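The Glass Table at the Remville House

We spent most of April getting the Remville house ready to rent again, and the glass table got more attention than any other piece in it. It came with the place. The previous owners bought it from Lau, a small furniture shop in Plavthorpe that closed years ago, and left it behind when they moved out.
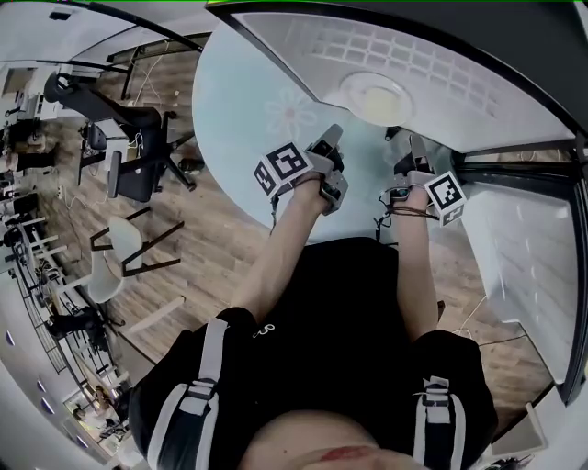
The top has a pale blue tint and a curved front edge, and there is a faint flower with pinkish petals painted on it. We thought about taking the paint off and decided to keep it. The glass measures 44 inches at the widest point, so it seats four without anyone bumping elbows.

Cleaning was simple. We used warm water with a little dish soap, then a dry cotton cloth. Glass cleaner with ammonia stayed in the cupboard, as we did not want to risk the petals. Over the painted part we used only the damp cloth, with no scrubbing.

The wood floor shows through the top, so dust under the table is as easy to notice as dust on it. We now sweep there first and wipe the glass second.

A replacement top was priced at Pullon before we started – 11 weeks for delivery, with the curved edge charged as an extra. That settled the question of keeping the old one.

The felt pads under the legs were worn flat. A pack of 20 cost very little, and we used 4 of them. The rest are in the kitchen drawer with the spare light bulbs.

Notes for guests: please use the cork mats for hot dishes, and lift the table at both ends if you need to move it. Placemats are in the sideboard, second shelf.

The chairs are next. Two need new seats, and we are still looking at fabric.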